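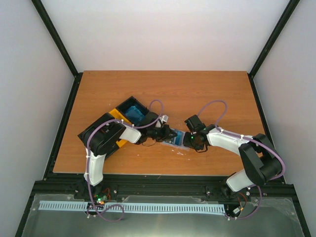

Bartosz Adamczyk wrote back to the last issue to say that if you have to drive the arms through every single packet yourself, you haven't automated anything, you've just found a slower way to use your hands. Fair enough, Bartosz! I laughed, and then I spent most of the drive home from Miderthorpe arguing with you in my head, so let me do it on paper.

For anyone new, we're teaching our two-arm setup to handle small plastic packets by remote control. One of us sits at the controls and moves both arms through the job, and the whole thing gets recorded so the robot has something to learn from. Our first goal is 200 good runs. We have 40. (Please don't do the math on how long that took, Kevin Huanca already did and read it out loud at lunch.)

And yes, it's slow. A packet is flat, slippery and see-through at the borders, and when you're driving grippers you can't feel a thing. My first afternoon I kept closing the fingers on bare table. Two arms help a lot, one to steady and one to work, but then you have to keep them from bumping into each other, and that took me longer to learn than the picking did. I still hold my breath when the fingers get close together.

The part I'd push back on is the "every single packet" bit. I drive these so that later ones can go without me. How many it takes is a good question, and we don't agree on it in the shop. Aniela Wróbel thinks 200 will get us a robot that does fine as long as the packet lies more or less where it always lies. Przemysław Mazurek says we should plan on 2000 and stop kidding ourselves. I'm closer to Aniela, mostly out of hope, but I've started putting the packets down at odd angles before each run, and I throw in a blue one now and then.

What I've changed since last time: I go slower near the packet and faster everywhere else, and I quit fixing my mistakes in a panic. If I miss, I back up, line up again and take a second try, and we keep that run. Chrysoula Zacharopoulos talked me into it. Her thinking is that the robot is going to miss too, so it might as well see what a calm second try looks like. I used to throw those runs out, and I wish I had them back!

We'll be at it again on Tuesday afternoon in the Porndale room, and there's a spare chair at the controls. Bartosz, it's yours if you want it. Bring your own coffee, the machine upstairs is still broken.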